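How to record an officer's resignation in the Wandine company register

A resignation takes effect in the register only after the notice is filed. Have the signed letter and the board minute ready before you start.

1. Log in to the Wandine portal and open the Officers tab.
2. Select the departing officer and choose End Appointment.
3. Enter the effective date exactly as it appears in the board minute.
4. Upload the letter as a PDF. The file name may not exceed 20 characters.

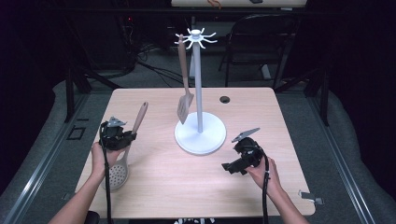
Utensil stand with a slotted turner on one hook.

5. In the Reason field, enter up to 200 characters. Do not paste the full letter.
6. If a successor has been named, open a new appointment under the same title. Pasby accounts must do this as a separate filing.
7. Have 2 directors approve the entry, then submit.

The filing stays in Pending status until the registry clerk accepts it. Do not submit a second notice during this time. Companies with more than 1000 shareholders must also send the Clesley form to the exchange.

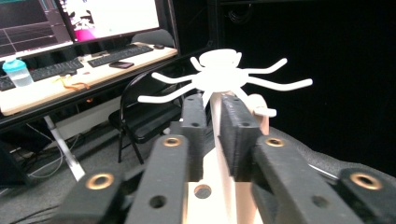

Can the effective date be changed after filing?
Only by a correction notice, signed by the same directors who approved the original entry.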